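About Plillham

Home / About / Classes / Prices / Find us

Plillham is a small language school over the bakery on Jusbridge Road. Evening classes, mostly. We teach grown-ups who have a job, a kid, a long bus ride, and still want to learn to talk to their in-laws.

Started with one Thái class and a borrowed whiteboard. Now it's Thái, Spanish, Portuguese and beginner Korean. Korean is full till September, sorry — get on the waiting list, people do drop out.

How we teach

Talking first. You'll be saying stuff out loud in the first 10 minutes, badly, like everyone. Grammar comes when you start asking for it. Never more than 12 in a class. No tests. Homework is short and you can do it on the bus.

We use the Prerum course books for levels one and two. After that it's our own handouts, which are stapled and a bit ugly but they work. Books are not included in the fee, please don't buy the old edition, the page numbers are all diffrent. 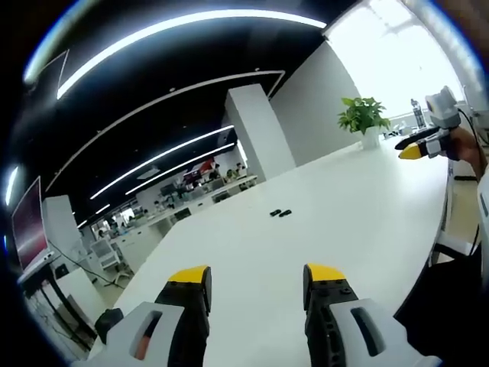
A reader of our newsletter wrote in to ask if level two is too hard for someone who did level one years ago and forgot most of it. Her words: "I can order soup and say sorry. That's it." Soup and sorry is fine. Come to level two, sit in for a week, move down if it's no fun. No charge for switching.

Prices

200 dollars for a term, any language. Pay in 3 parts if that's easier, just tell us at sign-up. Missed a class? Come to the other group that week. We don't do refunds after the second week — rent is due either way.

The teachers

All of them grew up speaking the language they teach, and most have day jobs too. So emails get answered at night. If it's urgent, call the desk after 5 pm, let it ring.

Getting here

Door is left of the bakery, green buzzer, two flights up. No elevator yet, we keep asking the landlord. If stairs are a problem write to us and we'll set you up with the ground floor group on Monday, same teacher, same books. Street parking is free after six. Bikes can go in the hallway but not infront of the mailboxes please.

Sign-up form is on the Classes page. Works better on a laptop than a phone, we're fixing it.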